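4.2 What changed at the harness bench

Before the two-arm cell arrived, every harness at the Bumunley site passed through the same pair of hands from start to finish. An assembler picked it out of the tray, shook out the tangle, found the connectors, checked the wires against the sheet and laid it in the fixture. In our interviews the assemblers called the first part of this "combing", and they disliked it more than any other task on the floor. It is slow, it is hard on the thumbs, and it takes just enough attention that you can't think about anything else.

The Pakent cell takes over the combing and the hand-off. One arm holds or turns the harness while the other looks for the next thing to grasp, and the assembler steps in where the wires have to be seated and tested. We followed 12 assemblers for 33 shifts and logged 3784 harnesses, noting each time a person reached in to help and what they did when they got there (Figure 3 shows the arms at work over a harness).
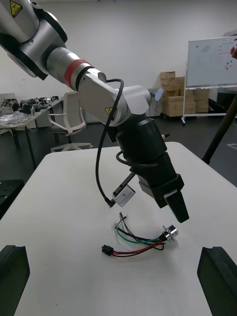 Figure 3. Robot arms and wire harness at the white table.

The first thing we noticed was how quickly people learned to read the arms. Within a few shifts, assemblers could tell from the angle of a wrist whether a grasp was going to hold, and they would start moving before the cell raised its own alert. We had planned a training module on exactly this and ended up dropping it. One assembler told us it was like working next to someone who leans before they lift. We find this a very encouraging result - the skill built up over years of handling wire carried straight over to supervising a machine that handles wire.

The second change was in who talks to whom. Combing had kept people facing their own trays. With the cell running, assemblers spent more of the shift standing, comparing notes on which harness types gave trouble and passing those notes to the Zervas team, who maintain the grasp planner. Several of the later fixes to the planner started as remarks made at the bench. The best of them, a rule for freeing a connector before pulling on its wires, came from an assembler who had been doing it that way for years and had never been asked.

Not every effect was welcome. Three assemblers said the pace felt less like their own, and that waiting for an arm to retry was more tiring than doing the job by hand. We return to this in Section 5, where we compare the Bumunley data with the Skollurel line, on which assemblers could pause the cell at any point without logging a reason.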